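What I learned pricing out a two-arm bench

I've been meaning to write this up since April, when Soo-ah Song and I first sat down with a blank spreadsheet and a very optimistic number at the top of it. We do brake parts, small batches mostly, and we wanted a bench with two arms on it for handling pads and trays. Easy, right? You price two arms and you're done!

Well, no. The arms were the line I worried about most, and they turned out to be the line that moved least. What crept up on us was everything else. Grippers. Mounts. Spare cables (buy them now, please, I'm begging you). Wastari quoted us $387 for a cable and strap kit I'd budgeted at zero, and Wisalano wanted $1763 for setup and a day of training, which I grumbled about and then paid.

Then there's the cheap stuff. I put in a flat $200 for table coverings, trays and tape, and Ama Akolgo laughed at me. She was right, we're almost through it.

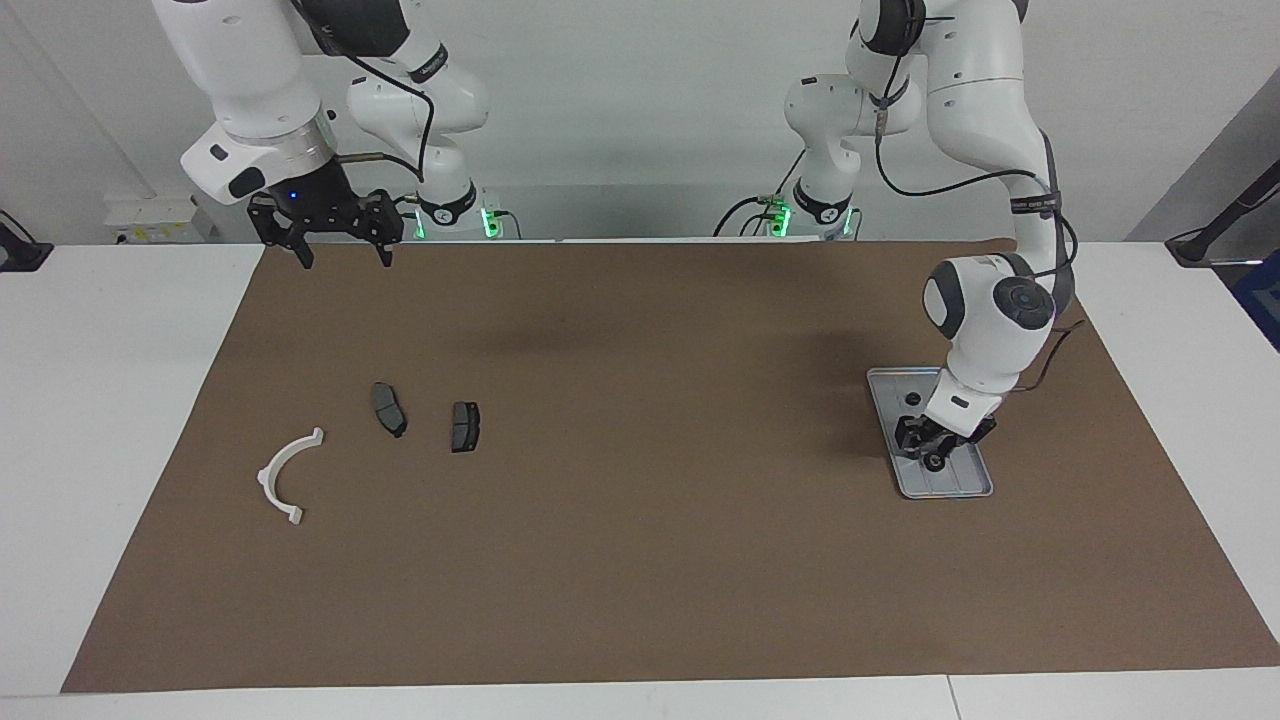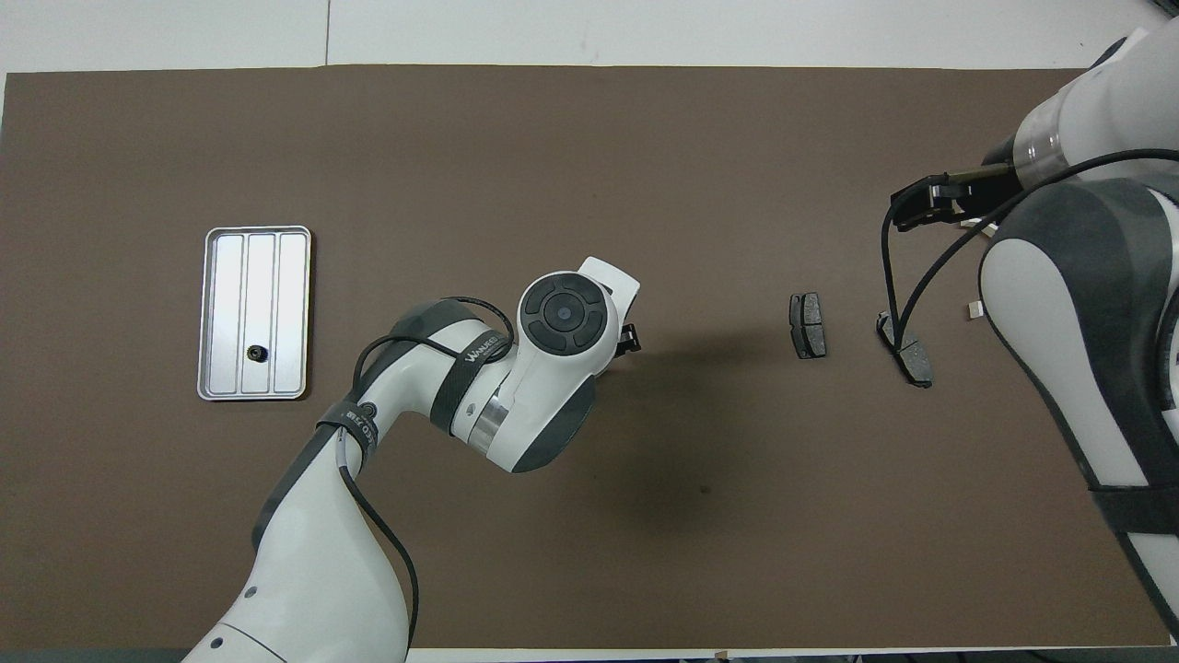
Brake pads, a metal tray and both arms at the table.

Do you need to buy both arms at once?

It depends on whether your parts need to be held and worked on at the same time. If they don't, start with one, but order a table wide enough for the second and pay for the extra mounting point up front. Adding it later costs more and you lose the bench while it's done.

Kwame Mensah talked me into one more line, which is a repair fund. I'd rolled that into "misc" and he made me pull it out and give it its own row. Do that. Misc gets eaten by lunch and shipping.

Next up is the conveyor question, and I have opinions, but I'm still waiting on the quote from Asum. I'll post the whole spreadsheet once Soo-ah has cleaned up my formulas.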